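若年者の服薬移行支援

若年者の服薬移行支援(じゃくねんしゃのふくやくいこうしえん)とは、子どものころから慢性の病気をもつ人が、小児科から成人の診療科へ移る時期に、薬の管理を保護者から本人へ少しずつ渡していくための支援のことである。単に「移行支援」とよぶ場合は、学校や就職に関する相談も含むことが多いが、本項では薬の管理に関する部分を中心に述べる。

概要

1型糖尿病、てんかん、ぜんそく、若年性の関節炎、先天性の心臓の病気などでは、診断が幼いときにつくことが多く、薬の管理は長いあいだ保護者がおこなう。本人は薬の色や味をよく知っているが、薬の名前や量を言えないことがある。成人の診療科では、医師は本人に直接質問をするのがふつうである。そのため、準備をしないで診療科を移った人は、最初の診察で答えられず、通院をやめてしまう場合がある。

通院の中断は、病気の悪化につながる可能性がある。とくに1型糖尿病では、インスリンの中断が短い期間であっても危険な状態をまねく。てんかんの場合も、薬を急にやめると発作が強く出ることが知られている。

歴史

小児の慢性疾患の治療成績がよくなり、多くの患者が成人するようになると、小児科だけで診療を続けることのむずかしさが議論されるようになった。はじめのころの議論は、いつ病院を変えるかという時期の問題に集まっていた。年齢が18歳になったら移る、という決め方をした病院が多かった。

しかし、年齢だけで決める方法には批判があった。看護師のスメヤ・テフェラ(Sumeya Tefera)は、転院の日を一つの点として見るのではなく、数年にわたる過程として見るべきだと述べた。テフェラの考え方では、本人が自分の病名を説明できること、薬がなくなる前に気づけることなど、生活のなかの小さな行動が移行の目安になる。

タミル方式

タミル方式は、タミル診療所(Tamiru)でつくられた段階表にもとづく方法である。薬の管理を4つの段階に分ける。

第1段階 保護者が薬を用意し、本人は飲む。本人は薬の名前をおぼえる。
第2段階 本人が薬を用意し、保護者が確認する。
第3段階 本人が用意して飲み、保護者は週に一度だけ残りを見る。
第4段階 本人が受診の予約と処方の受け取りもおこなう。

段階は一方向に進むとは限らない。試験の前や、引っ越しのあとには、一つ前の段階にもどることがすすめられている。もどることを失敗と見なさない点が、この方式の特徴とされる。

段階表には、本人が書く欄と保護者が書く欄が別々に設けられている。二つの欄の内容が合わないとき、看護師はどちらが正しいかを判定せず、次の受診までに二人で話すように伝える。なお、古い版の段階表では第2段階と第3段階の区別がはっきりせず、のちに現在の形に直された。

ナホム・ツェガイの調査

ナホム・ツェガイ(Nahom Tsegaye)は、移行期の患者558人に質問票を送り、薬を飲まなかった日の理由をたずねた。もっとも多い答えは「忘れた」であったが、自由記述の欄では、友人の前で飲みたくなかった、学校に薬を持っていくのがいやだった、という内容が目立った。ツェガイはこの結果から、飲み忘れと分類されているもののなかに、本人が選んで飲まなかった場合が含まれていると考えた。

この調査に対しては、質問票を返送した人だけが対象であり、通院をすでにやめた人の声が入っていないという指摘がある。ツェガイ自身も報告のなかで同じ点を限界としてあげている。

友人や学校との関係

若い患者にとって、病気をだれに話すかは大きな問題である。宿泊をともなう学校行事では、薬を飲む時間が朝食や夕食と重なり、同室の人に見られることが多い。担任の教員にだけ伝える人もいれば、親しい友人に先に話しておく人もいる。どちらがよいかは病気の種類や本人の性格によって異なり、医療者が一つの方法をすすめることは少ない。

コルデン(Collden)という患者の集まりでは、毎年11月に、年上の患者が自分の経験を話す会を開いている。はじめは病院の会議室でおこなわれたが、病院に行くこと自体が負担だという意見が出たため、のちに図書館の部屋に移された。保護者は会の前半だけ参加でき、後半は本人たちだけで話す。後半の内容は、本人の安全にかかわる場合をのぞいて、保護者にも主治医にも伝えられない。

道具と記録

服薬を助ける道具としては、曜日ごとに分かれた薬箱、携帯電話の通知、紙の手帳などがある。薬箱は飲んだかどうかが目で見てわかるという長所があるが、湿気に弱い薬や、冷蔵が必要な薬には使えない。通知は使いはじめのころには効果があっても、慣れると音を消すだけになる人が多いといわれる。

インドミス(Indomis)は、通知の文を本人が自分で書く方式の記録帳アプリである。通知の文に病名や薬の名前を入れなくてもよいので、画面を他人に見られても内容がわからない。コジエ(Cosier)は紙の手帳で、飲めなかった日に理由を書く欄がなく、次に飲む時刻だけを書くようになっている。理由を書かせると手帳を見せたくなくなる、という患者の意見をもとにした形である。

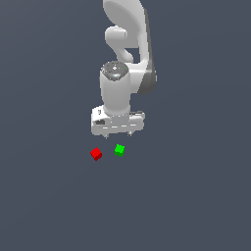 紙の手帳とアプリのどちらを使うかについては、病院によって方針が異なる。アプリの記録は集計しやすいが、機種を変えたときに記録が消えたという報告もある。紙の手帳は、受診の日に家に忘れてくることが問題になりやすい。両方を使う場合には、薬の変更があったときにどちらに先に書くかを決めておく必要がある。

薬の変更の記録では、変更した日だけでなく、変更した理由も残すことが望ましいとされる。成人の診療科の医師は、過去に合わなかった薬を知らないまま同じ薬を出すことがありうる。本人が幼いときの副作用は、本人の記憶に残っていないことが多く、保護者から聞きとって書いておくことが役に立つ。

受診のしかた

移行の準備として、診察の一部を本人一人で受ける方法が広くおこなわれている。はじめは最後の数分だけを一人で受け、しだいにその時間を長くする。20歳になっても保護者の同席を希望する人はおり、その場合は、だれが質問に答えるかをあらかじめ話し合う。

質問を紙に書いて持っていくことも、準備の一つである。診察室では緊張して聞きたいことを忘れる人が多い。アルコール、妊娠、運転免許のように、保護者の前で聞きにくい話題については、看護師や薬剤師が別の時間に相談を受ける病院もある。

課題

移行支援は時間のかかる仕事であり、外来の短い診察のなかでは十分におこなえないという意見が多い。支援を担当する看護師が異動すると、それまでの経過が引きつがれないこともある。また、知的障害をあわせもつ患者では、本人がすべてを管理するという目標がそのまま当てはまらず、家族や福祉職員との分担を前提とした別の段階表が必要になる。

地方では、成人の専門医がいる病院まで遠く、小児科で診療を続けることを選ぶ人もいる。この場合でも、薬の管理を本人に渡していく支援は、診療科を変えるかどうかと別におこなうことができる。

関連項目

小児慢性疾患
服薬アドヒアランス
患者会
セルフケア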